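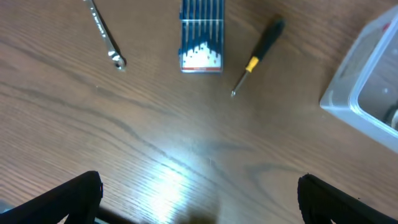
Volldale Makerspace Forum > Projects > Tool-sorting arm, build thread

Page 1 of 1

Posted by dovetail_dan
2018-11-09

Starting a proper thread for this as the bits I'd posted in the general chat have scrolled away.

The aim is an arm on the end of the bench that picks up small hand tools left lying about and puts them back in a bin. Spanners, small screwdrivers, that sort of thing. Nothing heavy.

Where I've got to:

Arm is the secondhand Derken, six joints, bought in July. Two of the joints had play in them and I've shimmed the worse one.
Gripper is my own, two black fingers on a parallel slide with one servo.
Camera sits at the wrist looking down between the fingers.
Controller is a Trisar board running off the bench supply.

It will pick up a combination spanner if I put the arm more or less over it. It won't reliably find one by itself. The chrome is the main trouble. The software either sees the ring end and loses the shaft, or decides that the reflection of the lamp on the table is also a spanner and goes for that.

Small screwdrivers are better. The one with the black handle and the yellow band gets found nearly every time. The thin shaft gets ignored, so the grip point comes out on the handle, and I'm happy with that.

Suggestions welcome, particularly on lighting.

Posted by mrs_solder

Move the lamp. You've got a varnished table and a light pointing straight down at it, so of course it glares. Put the lamp out to one side and low, or bounce it off a bit of white card.

Posted by dovetail_dan

Tried low and to the side. The glare moves but then every tool has a long shadow, and the shadows get picked up as well. Haven't tried the card.

Posted by quietgrinder

I'd cover the table. Grey felt or a cutting mat. That wood grain is very busy, it has knots and dark streaks all over, and you are asking a cheap camera to find thin dark things on it. We had the same problem with the Echevarría feeder in the back workshop. A plain mat sorted it in an afternoon.

Posted by dovetail_dan

I don't want a mat. The whole idea is that it works on the bench as people leave it. If I have to lay a mat out first I might as well put the tools away myself.

Posted by quietgrinder

Fair enough, but get it working on a mat first and then take the mat away. At the moment you can't tell whether the fault is in the vision or in the arm.

Posted by mrs_solder

Agree with that. Change one thing at a time.

Posted by tamworth_tim

Disagree with both of you. If he tunes it on a mat he'll have to tune it all over again for the wood. Take lots of pictures of the real table and train on those. How many have you got, Dan?

Posted by dovetail_dan

2239 at the moment. Most were taken with the lamp in the same place, so that may be part of it.

Posted by tamworth_tim

It will be. Move the lamp every 60 pictures or so and turn the tools round as well. Also leave the precision screwdriver set in, the blue one with the clear lid. If the arm can see all those shafts through the plastic it's going to try to pick them up at some point, so it needs to learn that a closed case is one object.

Posted by dovetail_dan

It has already tried that. Fingers came down on the lid, the servo stalled and I hit the stop. No damage, only a scuff. I've since put a current limit on the servo.

Posted by bench_nine

What are the fingers faced with? Smooth plastic won't hold chrome for long, especially if you grip the shaft off centre. I used strips of bicycle inner tube on mine, stuck on with contact adhesive. They need replacing now and then but they grip well.

Posted by dovetail_dan

Bare at the moment. I've got an old inner tube somewhere. Does the extra thickness upset the closing distance?

Posted by bench_nine

Slightly. Measure it with the strips on and change the zero. Mine lost around 3 mm in total.

Posted by mrs_solder

Question about the bin. Is it staying where it is? With those frosted walls I can't see the camera making much sense of what's inside, and the rim looks like something you could catch a finger on.

Posted by dovetail_dan

The arm doesn't look for the bin. The drop position is fixed, 100 mm above the rim, and the bin will have two blocks screwed down to keep it in place. The blocks aren't made yet, so for now I check it by eye before each run.

Posted by quietgrinder

Still think you want a mat.

Posted by dovetail_dan

Noted. Up to 3073 pictures after this evening, with the lamp in a different place for each batch. White card is up as well — the bright patch is wider but a good deal fainter. I'll fit the rubber next and run the spanner again before I change anything else.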